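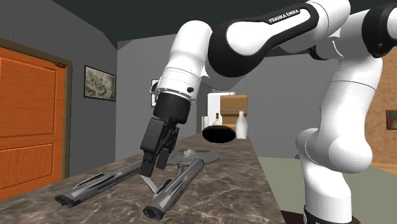 Vol. 7, No. 2

Ollen opens its doors, and a starship gets most of the attention

Print this page | E-mail this story

I went over to the Ollen open house in the old Barreto building expecting to stay for half an hour and grab a cookie. I stayed until they started stacking the chairs. If you've driven past the place and wondered what goes on in there now that the carpet showroom is gone, well, so had I, and I'm glad I finally went in!

The short version is that Ollen writes software that teaches robot arms to pick things up. Most of the teaching happens on a computer, in rooms that were drawn up by the people who work there, and the setup they use for it is called Flevora. So a good part of the afternoon was spent in front of a big screen, watching a white and black arm work at a marble counter in a room with gray walls, and a gray model starship lying on the marble in front of it.

Yes, a starship. It has the flat round saucer and the two long engine tubes, and every kid in the place (and a fair number of the dads) knew exactly what sort of ship it was supposed to be. A man behind me started in on which one it was and his daughter told him to hush.

Ragnheiður Oddsson ran the demonstration. She has been with Ollen since they were still working out of a rented office over the bank, and she's very good at this - quick, funny, and not at all bothered when somebody's toddler sat down on her extension cord. She had us all come in close and then asked the crowd where we would grab the ship if we only had two fingers and couldn't bend either one.

Well, we were terrible at it. The first person said the saucer, and she asked which part of the saucer, and he said the edge, and she asked how he planned to get a finger underneath when it's lying that close to the counter. Somebody else wanted to take it by one of the tubes, the nacelles as I was firmly told they're called. She said fine, but what happens to the rest of it when you lift? I said the middle, where everything comes together, mostly so I'd have said something. She told me it wasn't a bad answer, and I've been repeating that to my family ever since.

The way she put it, a mug is easy to practice on and a box is easier. The ship is long and flat and thin in places, and it sticks out in directions you don't expect. "If you only ever practice with boxes, you get very good at boxes," she said. "Then somebody puts a toy on the counter and you're back in kindergarten."

She let the arm try it a number of ways. On one try the fingers came down much too far over and shut on air, and there was a big groan from the whole room as if we'd missed a free throw. On another it got hold of the ship, lifted it a little bit, and the ship swung around and slid right back out. More groaning. Then it picked the thing up and held it, and people clapped! I clapped too. I clapped for a computer picture of an arm holding up a computer picture of a spaceship, and I'd do it again.

What I liked was how plain she was about the misses. She said they save them, the bad ones right along with the good ones, and that the bad ones are often more use to her in the morning. A woman who teaches at the middle school asked whether the arm knew it was looking at a starship. Ragnheiður said no, and that it doesn't care about the show either, and the man behind me took that a little hard.

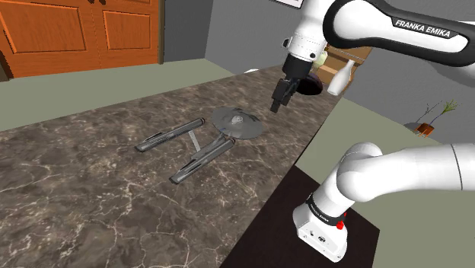

STAMAVHAM, 27/04/2022 - After the break (there were cookies, the lemon ones went first) we got into the part I'd been curious about, which was the room itself. I'd been so busy watching the ship that I hadn't paid much attention to everything else in there. There's a bowl farther along the counter, and a white bottle with a narrow neck, and a cardboard box, and even a little potted plant on the floor against the wall. I asked why anybody would go to the trouble of putting a plant in a room where no one lives.

Ragnheiður said a bare room makes for lazy practice. She wants ordinary stuff around, the kind of thing that would be in your way or mine, and she wants the stone to look like stone, with all those pale veins running through it. Marble is a busy thing to look at, she said, and a gray ship against it is harder to pick out than you or I would think. She had me try squinting at it. I'm not sure what that proved but I did it.

She also talked us through the part before the grab, when the fingers are down near the counter and haven't taken hold of anything yet. That's where she told us to keep our eyes. By the time the fingers close, she said, it's mostly decided, and you can usually tell from where the hand is hanging whether it's going to be a good one. After that we all turned into experts, naturally. People were calling out "too far back!" and "no, no, left!" like they were parking somebody's camper.

The kids got their turn after that, and this was the best part of the day if you ask me. Ollen had set up two stations where you could steer the arm yourself with a hand controller. The line went clear out to the coat rack. My nephew is seven and he plays a lot of video games, so he walked up there very sure of himself, and he put the gripper straight down onto the counter on his first go. He laughed so hard he had to hand the controller over. He did get it nearer the ship on the next one, and he wants me to put that in the paper, so there it is.

I had a go too. It's harder than it looks! You're looking at the thing on a flat screen, and you think you're right over the ship, and then they turn the view a bit for you and you're off behind it somewhere. One of the younger staff told me that everybody does that for the first week. I asked how long before a person gets good and he thought it over and said he'd let me know.

A few folks asked the question you'd expect, about jobs. Ragnheiður didn't duck it. She said Ollen's customers so far are mostly small shops that pack mixed orders, where one box might have a lamp in it and the next one a garden hose, and that those shops have been asking for help with the late shift since before she started. She said she couldn't promise anybody how it would go ten years out and she wouldn't trust a person who did. I thought that was fair. Not everyone near me did, and a couple of them kept on about it by the coffee urn for quite a while.

I also asked about the building, because I'm nosy. They've kept the old showroom floor and the front windows. The back half is desks and computers and a practice bench that we got to look at through the glass, and they're hoping to have the side entrance ramp redone before the next open house. Parking was a mess, by the way. If you go next time, use the lot behind the bakery and walk.

Ollen was expecting a modest turnout and put out chairs to match. By the time they shut the doors the sign-in sheets had 441 names on them, and I know of at least one family that skipped the sheet, as it was mine. They ran out of programs early and somebody was sent down the street to make more copies.

The plan is to do this again, most likely in March, with more stations and a longer session for school groups. Groups of up to 7 can also come by on a weekday if they set it up ahead of time with the front desk. Ragnheiður says bring something from home that you think would be tough to pick up, and they'll talk about how they'd go at it. I'm torn between my colander and the good tape dispenser.

The starship is staying in the lineup, she told me on the way out. They'd been thinking of swapping it for something plainer, and then they saw how the kids went for it. My nephew would like it in red.

Print this page | E-mail this story

Recent items
Bakery lot to be repaved in two stages
Middle school science night looking for judges
Stamavham library adds evening hours
Letters: more on the bank corner crosswalk
What's going in at the old Barreto building?

Contact the newsroom | Copyright 2022, all rights reserved | Back to top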